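Old office computers, opened with patience

Natalie Birkett has been taking apart old office computers for eight years. She leads the workshop at Bainbridge, where towers from schools, clinics and small firms arrive when their first owners want something newer. Some leave again as complete machines. Many leave as parts. I asked her to explain how she looks at a computer when the side panel comes off, and which parts she still thinks are worth the work.

Where she begins

"I put the tower on its side, always," she tells me. "People try to work with it standing up, and then the screw falls down behind the board, and the afternoon is gone." With the case lying flat, she says, the inside becomes like a map, and one can read it before one touches it.

She reads it in the same order every time. First comes the power supply, and she looks for the sticker with the specifications. Then she follows the cables from there. In older office machines the bundle often crosses the middle of the case, and she does not like to cut or force anything in it. "A cable that is pulled in anger will be a bad cable later," she says. "You may not see it. The next owner will."

After the cables she comes to the memory and the processor. She opens the bracket of the socket slowly and keeps it open while she looks.

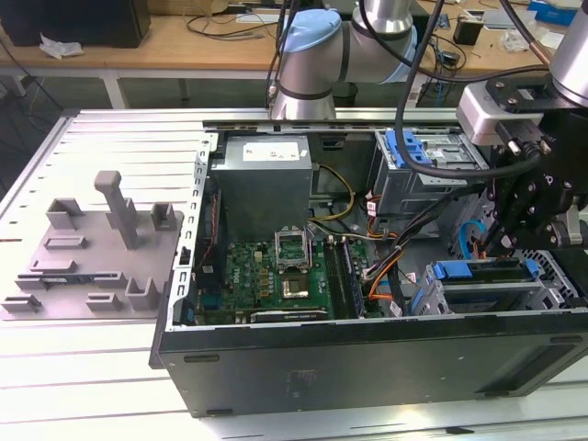 Why the drives come first

The drives are the part of the job where she is most strict. No tower goes on the shelf at Bainbridge with a drive inside that has not been recorded. The list for this spring had 405 drives on it, and in April she and her colleague Stuart Treloar spent most of their days on nothing else.

"I was a little tired of drives by May," she admits. "But if you give away a computer, you must know what is in it. This is somebody's letters, somebody's salary."

She speaks warmly of the blue plastic in the Dell cases. A drive sits in a blue carrier or behind a blue handle, and the color tells the hand where to go. She wishes that more makers had kept such a habit. "With some cases I need four screws and a very thin arm," she says. "With these, I can show a new person once, and after that they show the next one."

Treloar, who listens from the other side of the room, does not agree completely. He finds that the plastic becomes stiff with age, and he keeps a box of spare carriers for this reason. He paid 50 dollars for the whole box at a sale, and he considers it his best purchase of the year. Birkett considers that it takes up too much of the shelf.
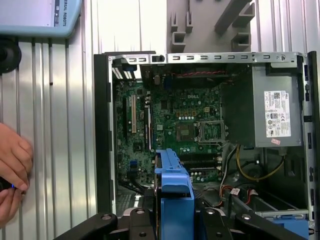
Yvonne Furnival
Staff writer

I ask her what happens to a board when its processor is gone. She says that it depends on the sockets and the slots. A board with a cream PCI slot next to a newer PCI Express slot is something she likes to keep, even if it is slow. There are small firms that still own an old card for a measuring device or a label printer, and they cannot find a place to put it. She sold one such board for 20 dollars to a man who had driven three hours to collect it.

"He asked me if I was sure it was the right one," she remembers. "I said, please bring the card inside and we will try it on the table. He had the card in his coat."

The power supplies she trusts less. She reads the label, writes down the numbers and tests each unit before it goes near another board. If the fan makes a noise that she does not like, the unit goes to metal recycling, and she does not discuss it further. Treloar would like to repair some of them. The answer to this has been no for several years.

What does she advise to a person who wants to open an old tower at home? She thinks for a while before she answers. Unplug it, she says, and take a photograph before you move anything. Put the screws in a cup. Do not begin in the evening if you need the computer in the morning.

"And look at the bottom of the case when you have finished," she adds. "There is usually a screw there. Sometimes it is even from that computer."

The workshop takes towers on weekdays until five o'clock. Monitors are not accepted at present, and Birkett asks visitors to keep the power cord together with the machine.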